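Drornell Community Workshop
Progress report to the Cinton Fund, second period

Work since the last report

The tool library opened to members in July, one month later than planned. The delay came from the shelving, which Pešek delivered in two parts. The second part had the wrong brackets and had to go back.

We now have 645 items cataloged and tagged. Hand tools and garden tools are finished. Power tools are still being safety checked before they can be lent out, and the sanders are the slowest because most need new cords.

Lending is limited to 9 days per item. Members asked for longer, and we will look at this again once we know how often things come back late. The sign-out sheet at the front desk has been replaced by the Drandach booking system. It works well for single items but does not handle sets, so a socket set has to be entered as one item and checked by hand on return. 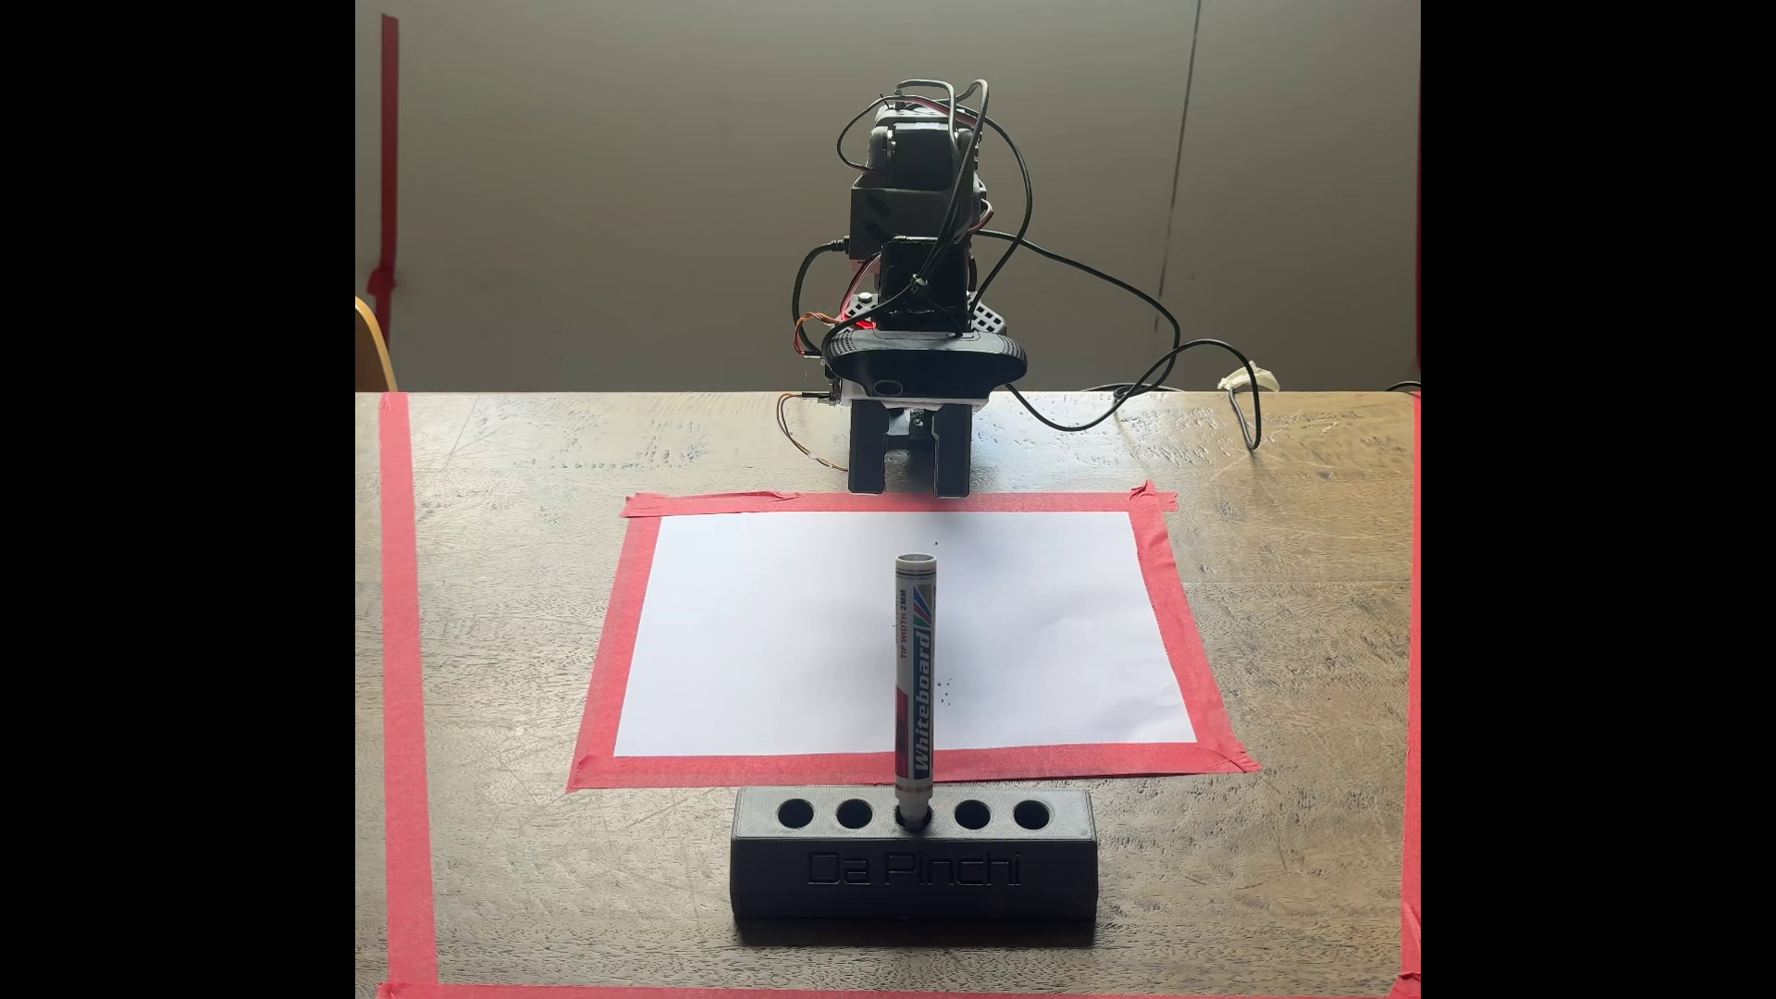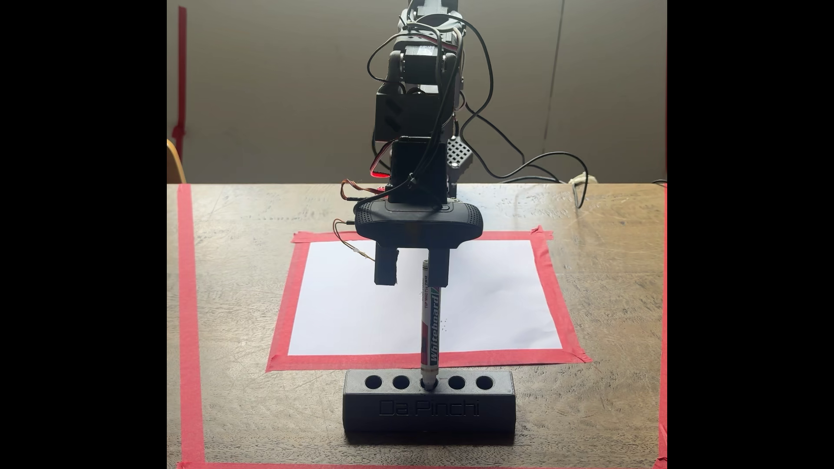
Spending is within budget except for storage. We set aside $2,000 for shelving and bins and have used all of it. The paint and fixings area still has no bins. We would like to move money from the printing line, where we have spent only $100, and ask for your approval to do so.

The roof leak over the rear store was patched by the landlord. Nothing was damaged, but we have moved the wood stock to the other wall for now.

Next period

Finish the power tool checks and open that section. Start the evening repair sessions, first for bicycles and then for small appliances. Write up the late return rules and post them at the desk. The insurance renewal is due before the next report and we will send you a copy when we have it.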